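In Praise of the Slow Errand

I have come to believe, after 18 years of living in Vuramholm, that a errand done slowly is worth two done fast.
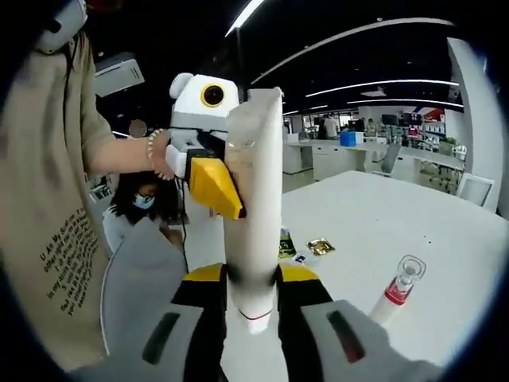 My neighbors order everything to the door now, and I do understand it, I really do. But walking down to the hardware store for a single hinge gets me a bit of gossip, some sun on my neck and usually a peach - and I come home in a much better mood than I left, even when they're out of hinges.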